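Lumanlan review

Developer: Provbridge
Format: PC (reviewed), console versions promised
Price: $24.99

I have a soft spot for small management games, and a much softer one for games nobody around me has heard of, so a sim about running a ferry company across a flooded archipelago should have had me from the title screen. Lumanlan very nearly did. Then I played it for long enough to see where the money runs out, and I mean the developer's money as much as mine.

You start with a single leaky boat, two ports and a loan. Passengers turn up, cargo turns up, you draw a line between the places that want things and the places that have them, and coins arrive. There are eight island groups in total and each has its own tides, which decide when the shallow channels are open. Miss the window and your boat sits there burning fuel while the people on board get cross. It's a good idea. For the first four or five hours it's a really good idea, because you're poor and every crossing matters.

The trouble is that the tides are the only thing in the game with any teeth. Once you can afford the deep-hull upgrade your boats ignore most of them, and the upgrade costs 1,182 coins. I had that by the end of the second island group without trying very hard. After that I was basically watching little lines fill up with little boats. The store page talks about rival companies, and they do exist, but in my whole campaign they never took a route from me. One of them went bankrupt three times and came back each time with the same name and the same three boats.

I kept expecting the middle of the game to push back. There's a weather system, for instance. Storms show up on the map with a big red swirl and a siren, and my first one had me pulling every boat into port. For my second I left them all out to see what would happen. I lost about 575 coins in repairs, less than I would have lost by stopping. I never answered the siren again.

Menus are another sore point. Timetables are set one boat at a time, and there is no way to copy one boat's schedule to another. With six boats that's a chore. With twenty it's the reason I stopped playing one night and didn't go back for a week. Zostton, which Provbridge made before this and which is a much uglier game, let you group your trucks and hand out orders to the whole lot. I can't work out why that got left behind. The patch notes from May say that "fleet tools" are being looked at, and I've read enough patch notes to know what that's worth.

I'll give it the sound. Every port has its own bit of music that fades in as you zoom down, and the bells on the older boats are lovely. The water looks nice too, in a flat, painted sort of way, although the islands themselves repeat far too often. I must have seen the same lighthouse on the same lump of rock in every group past the third.

Then there's the home mode. Your company owner gets a place to live, and as your reputation goes up you can move somewhere bigger and pick out tables, lamps, flooring and so on. It's in there because somebody decided every sim has to have one. The rooms are pleasant enough and have no effect on anything. No one visits. You can't even see your own harbor from the window. I spent twenty minutes on mine and would have traded the lot for a copy button on the timetable screen.

Performance was mostly fine. I had 4 crashes over the campaign, all of them while loading an autosave, and none cost me more than a few minutes. Text is very small on a TV and there's no option to change that. Controller support is listed as full – it isn't, since you can't rename a route without reaching for the keyboard.

If you've played Nuvlow, the canal game that got a bit of attention among sim fans, you've seen most of this done with more care. That one kept its locks and water levels a problem right up to the last map. Lumanlan has the prettier boats and the better music, and it's the one I'd hand to somebody who finds management games stressful. I'd still tell them to wait for a sale. At full price I want the second half of the game to be as awake as the first, and I'm not going to score it on what an update might bring.

Good: tides in the early game, port music, bells
Bad: toothless rivals, storms you can ignore, timetable menus
Score: 5/10

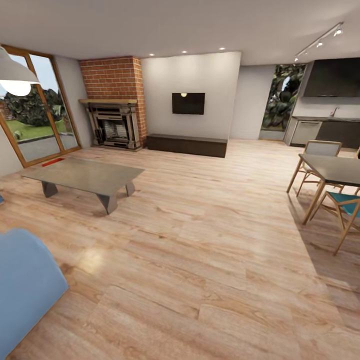
Living and dining room with a wood floor and a low coffee table.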